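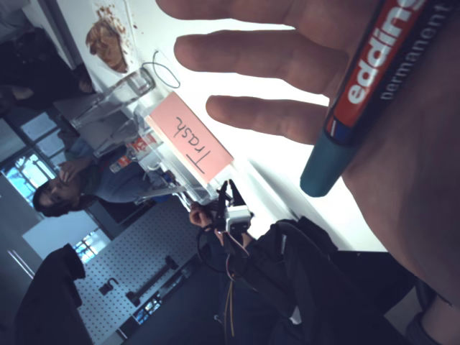 Modupe Akande would like it on record that a sticky note is not a label. A sticky note is a suggestion, she says, and if we want people to throw crumbs and wrappers in the right place we should write on the tub itself and be done with it. She may have a point! But the pink note saying Trash was there, the tub was see-through, and I for one like being able to peel my mistakes off again.

Welcome to the marker page, anyway. I promised one after the spring pages (the shelf one is up to 3,186 views, which I can't explain at all, it's mostly shelf), and a few of you at Dosar had asked what we write with and why everything on the big white table has to have a word on it. Two pictures this month, both from the same place, both with a permanent marker in them, plus everything I have to say on the subject. It's quite a lot.

The top one is the marker in a hand, in front of a table that was also having its breakfast: edding on the barrel, a dark cap, and a plate with a golden pastry on it further up. I'd have said croissant. Glasses, a bottle with a red and white label, a loop of black cable, all the usual company. Every shared table I've ever worked at looks like this by ten in the morning, and this is exactly why I got into labels. My method is very simple. Anything that stays out past lunch gets a word on it. Trash gets the first word, always, and after that it goes cables, then tape, then "ask first" for whatever Kelechi has brought in.

What I've learned about writing on plastic tubs: wipe them down and let them dry before you start. Write bigger than feels polite. Go for the side and leave the lid alone, lids wander off and marry other tubs. And if you're going the sticky note route like me, press the gummed edge down hard with your thumbnail and add a bit of clear tape at the corners, or it will be on the floor by evening.

We keep the spare markers in the drawer under the window at Satonell, left-hand side, in the old Birkomen tin. There are meant to be 3 in there. If you take one for upstairs please bring it back, and please bring it back with its own cap.

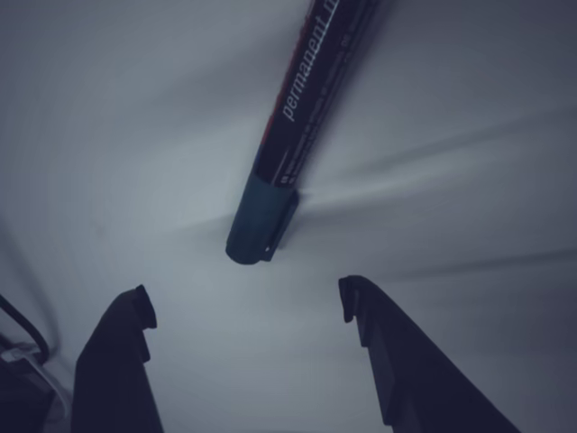 Store them flat and you won't have half the trouble, wrote Kelechi Oyelaran under last month's page, and he added that he'd been laying his down in a tray at Shehu for years and hadn't lost one to a dry tip yet.

I've gone over to his side on this. I used to stand mine in a mug, tips up, because it looked nice, and every one of them started out faint and scratchy until I'd scribbled for a while on the back of an envelope. Flat in the tin now, and I'm much happier!

Anyway, the clip on the cap is my favorite part. It runs flat down the side of the cap, same dark color, and I like it against all that pale, creased cloth. I hook mine over the edge of my shirt pocket when I'm going round the shelves, otherwise I put it down behind something and spend the rest of the day with a pencil. The white print along the barrel is far too small for me these days, apart from "permanent," and that's the word to check before you go anywhere near a whiteboard. I have done it. Modupe has done it. Room 32 still has a very faint shopping list in one corner.

Next month is going to be string, unless somebody talks me out of it. If you have a good way of marking black cables so you can read the word afterward, leave it in the comments, because paper flags keep falling off mine and I'm running out of patience with masking tape.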